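Club Shop > Practice Kits > Grid Table Kit

Grid Table Kit for Two-Arm Teams
$41, item 376, in stock

Hi, I'm Golnar Mousavi, and I run the little shop side of the Foslow robotics club. We sell this kit because teams kept emailing to ask what we use for our pick-and-place practice, and I got tired of typing the same list over and over (sorry to everyone who got the version with the typos!).

You get a roll of brown kraft paper, two rolls of blue masking tape, one shallow plastic tray, a bag of small toy cars and a printed sheet with the Riviere rules, which is the class challenge we wrote for our own students. No arms, no grippers, no power supplies. Bring whatever your school has. The paper covers one table with enough left over to redo it when it gets torn up, and it will get torn up.

Setup is one class period if you have a few kids on tape duty. Roll the paper out, tape down the corners, then do all the lines going one way before you start on the others. We used to measure every square with a ruler and a pencil, and Bo-ram So's group finally talked me out of it. They eyeballed theirs and their scores came out just as good, so now the sheet only asks for "squares, more or less."

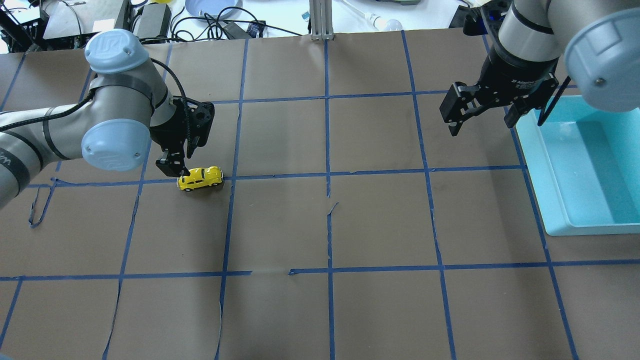 The basic Riviere round goes like this: a judge calls a square, a student sets a car in it, and the team has to get the car into the tray before time is up. Teams of nine can split into drivers, coders and judges and swap every round. Once that gets easy, try the handoff round, where one arm has to pass the car to the other. My students groan about that one and then stay late to play it, so go figure.

A few things people ask me:

Can I use my own cars? Sure, anything small enough for your gripper to close on. Start with one car and add more later.

Do you sell just the tape? Yep, look for the Zoltivance refill pack. It has tape and paper but no tray or cars.

What color are the cars? Mixed. I can't promise you a certain color, I just grab a handful when I pack the bag.

Will it fit our table? The paper is 37 inches wide. If your table is wider, lay two strips side by side and run a tape line right down the seam.

We ship from Brovomton, usually in a couple of days, slower in December when half the club is off at events. School purchase orders are fine, just put the item number on them. And if your team comes up with a new round, please send me the rules! I've got space on the back of the sheet.

© Foslow Robotics Club Shop | Contact us | Back to top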